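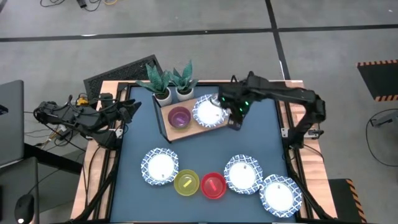 Week 2: Setting and Clearing

Welcome back, everybody, and thank you for sticking with me through all that talk of napkins! This week we turn to how a meal gets from the kitchen to the guest, and I do hope you've read page 83, where Marisol Valdovinos describes her grandmother's Sunday lunches (it's a lovely piece, so take your time with it).

For September, please bring two short paragraphs on a meal you remember being served as a child.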